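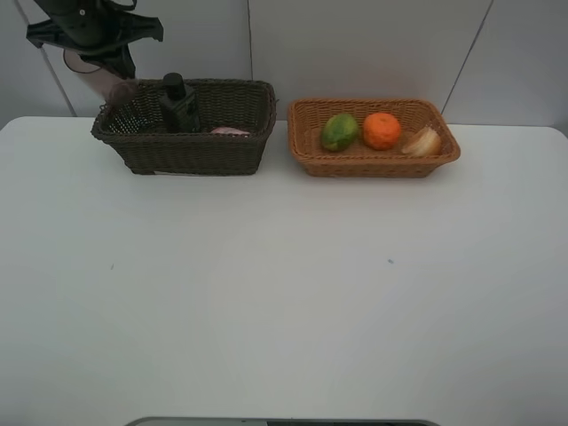 Basket station, fixed camera view. Arm at the left rim of the dark basket; produce in the tan basket.

Notebook entry, 10/5/26
Entered by: Tamsin Pearce
Project: Clorkiteo, sorting between containers

Purpose. To determine whether the Masson policy can be trained to work inside a deep container when the fixed camera loses sight of the fingertips. The earlier Skidwood runs in March used flat trays and did not address this question. Both baskets are retained at the back of the table for the present series, with the same layout used in training and in evaluation.

Method. The policy was trained on 2,000 teleoperated episodes in the first condition and 3,000 in the second. The additional episodes in the second condition were all collected with the target lying low in the dark basket, beneath the height of the rim. No other change was made to the training settings. Each condition was evaluated in blocks of eight trials, with four blocks per condition. The operator resets the objects between trials and does not touch the arm once a trial has started.

A trial is scored in separate stages: approach, entry, grasp, lift, and release. A trial that fails at one stage receives no credit for later stages, even if the arm carries on and completes the motion. Colleagues who score from the recordings should follow the same rule. The first block was scored differently by two of us and had to be done again.

Observations. Approach was reliable in both conditions. Entry was the weak point under the first condition: the arm would stop over the near rim, correct to one side, and correct back until the time limit expired.
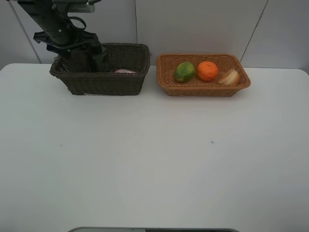

Once the gripper is this far down, the basket wall and the gripper housing hide most of what matters, and the policy must rely on joint positions and whatever portion of the pink object remains in view. The second condition handled this stage noticeably better. Its failures moved to the grasp stage, where the fingers closed too early — a fault we can at least measure from the finger position log.

The light-colored basket gave little trouble in either condition. Its contents sit in a single row and remain in plain view of the camera, so it is of limited use as a test and will be kept as the control.

Open items. The Amico logging software drops the final samples when a trial is stopped by hand; affected trials are marked in the run sheet. Finger closing thresholds to be reviewed before the next block. Camera position is not to be changed until the series is complete.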